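Getting a Club Arm to Fold a T-Shirt: What to Do Before You Train Anything

Every new member of the Padier robotics club wants to start with laundry. They've seen the videos. I've seen them too, and I'd like to know how many takes were thrown out. Folding is a hard first project, so if you're set on it, do the dull parts first.

1. Pick one shirt and stick with it. Kamonchanok Hemmin's team began with a whole bag from the thrift store and spent most of June learning that every shirt behaves differently. Get one shirt to work. Then worry about the next.

2. Write down what "folded" means. Ours says sleeves in, hem to collar, no part of the shirt outside a taped rectangle. If two people can look at the same result and disagree, your success rate is worth nothing.

3. Choose your starting state. A shirt laid flat by a human is the easy version, and a lot of impressive numbers come from it. A rumpled shirt is the real problem. Start flat if you like, but say so on your poster.

4. Check the wrist view before you record. Go through a few stills and ask whether you could find a good place to grab from that view alone. If you can't, I doubt the model will. 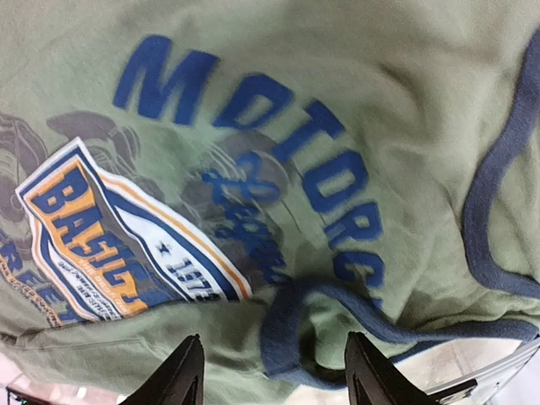 Big prints deserve some suspicion too. A policy can learn to chase the lettering on your practice shirt and fall apart on a plain one. We don't know how often that happens, but testing takes five minutes: turn the shirt over and run it again.

5. Record in short sessions. We kept 1,823 of 2,334 attempts. The rest had double grabs, stalls or a tired driver. Kulap Luangrath wanted to keep the stalls "for variety." I was against it and still am.

6. Hold back 220 attempts and don't touch them until the end. Tuning on your test set is the most common mistake I see at the Welletti meet, and judges rarely ask.

7. Report every run. If it folded the shirt twice out of 7 tries, write that down. A video of the two good ones doesn't count as a result.

Training settings are on the next page. Don't skip ahead if step 2 is still blank.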